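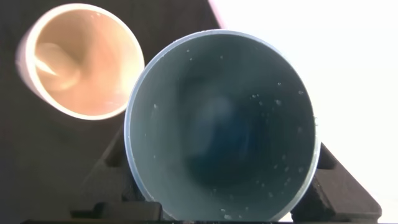
Clelus team teaches robot arms to handle cups with far fewer demonstrations

Anyone who has ever tried to put away a stack of cups with sleepy eyes at six in the morning will have some sympathy for the robot arms at the Clelus lab in Akpalu, where the researchers have spent a good part of the year on exactly this sort of small household chore. Their new training method, which they have named Vimell, was presented to visitors in November, and the results are rather cheering!

The idea is easy enough to follow. A robot arm usually learns a job like picking up a cup by studying a great many demonstrations (a person guides the arm, the arm records everything, and then they do it all over again). With the group's older method, called Runditine, it took 1,000 demonstrations before the arm could be trusted with a cup it had never met before. Vimell got to the same level with 400, mostly by paying closer attention to the last moments before the fingers close, when the view from the wrist matters a good deal more than the view from higher up.

The team tested it on cups of different heights, widths and colors, set out on a plain black surface and moved between attempts so the arm couldn't simply repeat itself. Out of 3,874 attempts in all, the arm missed or dropped the cup in 402, and the researchers have kept every one of those for study, with what seems to be real affection.
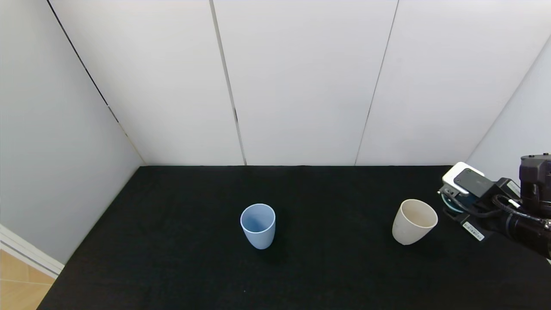
A light blue cup and a wider cream-colored one on the black test surface, with the robot's gripper at right.

Wide cups with flared rims still give the arm the most trouble, the group says, and a cup lying on its side is harder again than one standing up. Plates and bowls come next, and after that (if all goes well, and everyone at the lab is quick to add that it may not) a proper dish rack. The full write-up is being prepared now, and the lab plans to share the recorded demonstrations along with it, so that other groups can try the method on their own arms.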